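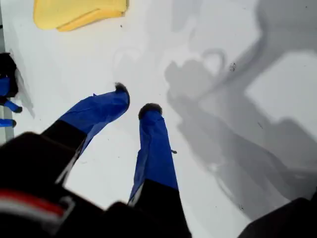
The white Clendska top, from above
Matte white, a little on the cool, gray side, with a few small dark specks and smudges. The catalog word for this color is "snow." I'd have called it printer paper.

About this gallery
I was asked to put up a page on the white table, and the request came with a suggestion that I be nice. I'll be fair. We bought it in April after Mereana Whitcombe saw one at Trimelwood and came back convinced it would brighten the room, make small parts easier to find, and wipe down in seconds. I thought we were paying extra for a color. The bill was $186 with delivery. The plain Astach top we passed over was $102, and I still have the printout.

What we were told
The sales sheet says a matte finish "hides everyday marks." Look at the photo and decide for yourself. I can find specks on it without my reading glasses, and I'm not known for my eyesight. To be fair to Clendska, matte does cut the glare, and I'd rather have a few smudges than a ceiling light shining back at me all afternoon.

The other claim was that dark things show up well on white. I'll give them that one. Black and blue both stand out on it very clearly. So does lint, and so does every crumb of anything you'd prefer a visitor not see. The sheet has no paragraph on crumbs.

Cleaning, so far
A damp cloth gets most things off. The Sundaram spray that was recommended to us (by the people who sell Sundaram spray) did no better than dish soap when I tried the two side by side on a pencil smear. It smelled nicer. I went back to the soap. Pen is another matter, and I'd keep pens off it entirely until somebody shows me a cloth that takes ink out of a matte surface and leaves the finish alone.

I can't tell you how it will look in a few years. Neither can the sales sheet, though it tries.

Would I buy it again?
Mereana says yes and has offered to go in on a second one. I say wait until we've had a full summer of people leaning on it, then ask me. If you're set on white, get a sample first and leave it somewhere busy for a week. Ours was a two-inch square that stayed in its envelope, and a clean two-inch square will sell you anything.

Comments about the table can go in the box by the door. Please don't write them on the table.

Page last changed 10th April. The price on the Astach top may have moved by now, and if it went up I'd like to hear about it before Mereana does.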